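Pollar Bin Picking Starter Kit, second revision

Durier > Products > Handling > Kits > Pollar

Availability: in stock, ships in 24 working days
Page revised 2026-06-03

The Pollar is a kit for people who already own a robot arm and would like it to pick mixed things out of a bin. It is sold by Durier, which makes the fingers and the brackets and resells the rest. You bring the arm, the table and the patience. We have put the price on the quote form, where it can be seen by anyone willing to type in an email address, and yes, we have heard the feedback about that.

If your parts are all the same and arrive in neat trays, please buy something cheaper. A suction cup and a fixed program will do you fine and we will think no less of you. The Pollar is meant for bins where things lie on top of other things, roll into corners and generally behave like the contents of a kitchen drawer.

What comes in the box

Two-finger gripper, slim pattern, with brackets
Flange adapter (tell us your arm when you order, and then check that you told us the right one)
Tveit controller, power supply, cable set
3 pairs of spare fingers
Hook-and-loop straps and cable ties
Sosum grasp planning software, one seat, 2 years of updates
Printed manual, 296 pages

About the manual: it was written by Guido Zanetti, who believes a manual should be complete. It is complete. The quick start is chapter 4. We asked him to move it to the front and he added a note at the front saying where to find it.

What does not come in the box

The arm. The bin. Clamps. A computer to run Sosum. Anything to pick up. People do write in about that last one. Use whatever you like for a first trial, as long as it fits between the fingers and you wouldn't cry if it got dropped. Toys are good, so are hand tools with a flat side. Customers who start with their most expensive part tend to write us longer emails.

Setting up

Allow a day. The sales sheet used to say an hour, and Safta Neagu from our support desk had it changed after trying it herself with the sales sheet in her other hand.

Clamp the bin down before you do anything else. A bin that slides a finger's width during a pick will ruin the calibration, and you will spend the afternoon blaming the software. Bar clamps from any hardware store are fine.

Route the cables next, and leave more slack at the wrist than looks decent. The wrist turns further than you think it does. Move the arm by hand to the four corners of the bin at low speed, watch the loop each time, then tie it down. Ugly and loose beats tidy and torn off - we keep a drawer of torn-off connectors for training purposes and it is nearly full.

Calibration is a routine inside Sosum. It asks you to touch the floor of the bin at several points and then goes quiet for a while. The progress bar is decorative. Let it finish.

Picking near the walls

Most of the trouble in bin picking happens at the edges. In the middle of the bin the gripper can come down from wherever it likes. Next to a wall, it has to get a finger into the gap between the part and the wall, and sometimes there isn't one.

The slim fingers help. Bins with sloped sides help more, and if you get to choose your bin, choose that. For parts that lie flat against a wall, Sosum has a nudge setting that pushes the part toward the center before trying a grasp. It is off by default. Amr Erraji, who wrote it, describes it as "enthusiastic" and suggests starting at the lowest value.

Shiny and clear things

Bare metal floors throw glare, and glare confuses depth cameras of every make and price. Clear plastic is worse. The planner will sometimes decide that a clear lid is a hole, or that a bright patch on the floor is a part, and it will go for it with great confidence. Move your lamp first. If that fails, put a matte liner in the bin. If that fails as well, call us, and we will ask whether you moved the lamp.

Changes since the first revision

Fingers are now held by two screws each. One was not enough.
The stop button in Sosum is larger and is no longer next to "repeat all."
Connectors are keyed so they only go in one way.
Error 24 has been given a description. It used to just say "24."

From customers

"Does what it says, once you've found where it says it. We run mixed returns and it copes with most of them. Round things took a week of fiddling." - Åsmund Tangen

"Good gripper, good support, the manual fell on my foot." - Yogesh Katiyar

Returns and spares

Unused kits can come back within a month. Fingers count as wear parts and are not covered, however convincingly you describe the accident. Replacement sets are listed under Handling > Spares, and orders placed in March ship late every year on account of stocktaking. For anything else use the contact form and mention the serial number on the underside of the controller, which you will want to copy down before you bolt it to something.

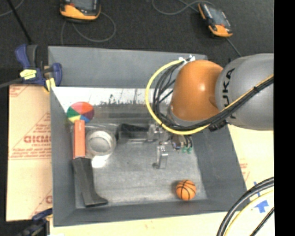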